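What Does My $28 a Month Buy?

5 min read

I have been giving to the same charity for long enough that I stopped reading its emails, and in March I made myself go back and read them.

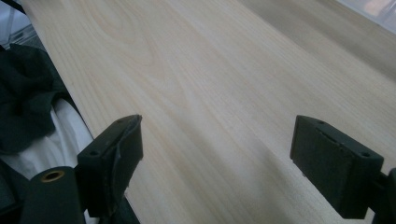
The charity is called Plarkura. It does disaster relief and, between disasters, something it calls resilience, a word I have never managed to pin down. I signed up after a flood, on my phone, while watching coverage of the flood. Twenty-eight dollars a month. The page had a slider and the slider had already been set to 28, and I left it where it was. I'd like to say I did some research first. I read half a paragraph and typed in my card number.

What got me reading again was a letter about the matching gift. You know the kind. A generous donor has agreed to match every dollar until midnight Thursday, so your gift does twice the work. I had seen a lot of these over the years and given extra on a few of them, and this time I wondered what happens if we don't. Does the generous donor keep the money? Does some family go without a tarp so that a rich person can prove a point about my follow-through?

So I wrote and asked. I got a reply in 6 days from a woman named Ritva Nurmi in supporter care, and I want to be fair to her because it was a real answer from a real person and she didn't have to send it. She said the matching donor had "committed to the full amount" and that the match was "a way of inviting others into that commitment."

I read that a few times. As far as I can tell it means the money was coming either way. I wrote back and asked if I had that right, and the second reply thanked me for my passion.

My friend Jyoti Nigam, who worked in fundraising for years before she moved over to hospital administration, thinks I'm being a pain about this. Her view is that everyone in the business knows how matches work, most donors half know, and the letters bring in money that pays for actual water tanks. If a deadline gets somebody off the couch, fine. She asked me whether I complain to the supermarket that the sale price is the regular price.

Well, I kind of do! But I also expect less from the supermarket. The supermarket has never told me I am family.

The second thing I looked at was where the money goes. Plarkura's site has a pie chart, as they all do, with a big friendly slice for "programs" and a sliver for everything else. I went looking for what counts as programs and found it in a note near the back of the annual report. Programs includes "public education." Public education includes some of the mailings. So the letter asking me for money, if it also has a fact about cholera in it, can be partly counted as helping people with cholera. I assume this is allowed. I assume there are rules about how big the cholera fact has to be. It still made me put the report down and go do something else for a while.

I should say I don't have much patience for the other side of this either, the people who say it's all a racket and that's why they give nothing. My neighbor Eero Niskanen is one of those. He has a story about an executive and a car that he's told me at least three times, about what I'm fairly sure are different charities. Overhead isn't theft. Somebody has to rent the trucks and do the payroll, and I would like that somebody to be good at it and paid properly. A charity that claims it spends nothing on running itself worries me more than one that admits to a fair chunk.

Nor do I think the "efficient giving" websites have it solved. I spent an evening on one called Fenasico, which gives each group a score. Plarkura had 5 stars. So did Stomuritz, which as far as I could find has done very little lately except merge with someone. I tried to work out what the stars were for, and they seem to be mostly for having policies. There's a policy on whistleblowers, so that's points, and a policy on keeping documents, more points. I'm glad they keep their documents. I wanted to know if the tanks had water in them a year later, and there wasn't a star for that.

The best thing I read in all this was short and dull. A small outfit named Hutsuliak puts up a page each year about what went wrong. The latest one, written by their field manager, Anneli Aaltonen, says they shipped 2 pallets of hygiene kits to a town that had already received plenty from someone else, that the kits sat in a school, and that they should have called ahead. It gives what the shipping cost. It says who they call now. There's no photo of a child on the page and no donate button until you scroll way down.

I can be talked into being suspicious of that too. Admitting a small mistake is a pretty good way to look honest about the big ones, and I have no idea what isn't on the page. But it told me something I could check, and I couldn't say that about anything Plarkura has sent me.

So what did I do? Less than you'd hope after all this grumbling. I moved half of the 28 over to Hutsuliak and left half with Plarkura, partly because they do get to places fast and partly, I admit, because canceling the whole thing meant a phone call. I turned off the emails about matches. I sent Ritva Nurmi one more question, asking what became of the people in the flood I signed up over, whether the clinic in the appeal ever got its roof back. She said she'd pass it to the programs team.

Tyyne Kallio asked in the comments on my last post whether I'd name the groups I give to. Now I have. If any of you has ever had a straight answer out of a programs team, I'd like to hear how you worded the question.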